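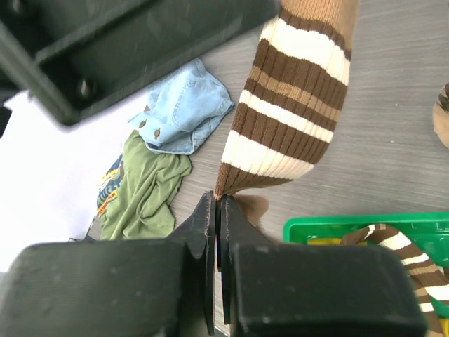
How long should the Primex mould warm up before I press my first bottle?

Give it 30 minutes. I know, I'm impatient too, but cold moulds wrinkle the glass!

1. Switch on the heater and set the dial to 4.
2. Brush a thin coat of Skemico release paste round the neck ring.
3. Close both halves and wait for the green lamp.

Note: I re-coat every 100 bottles.

Caution: the mould gets very hot, so keep your gloves on (I do, always).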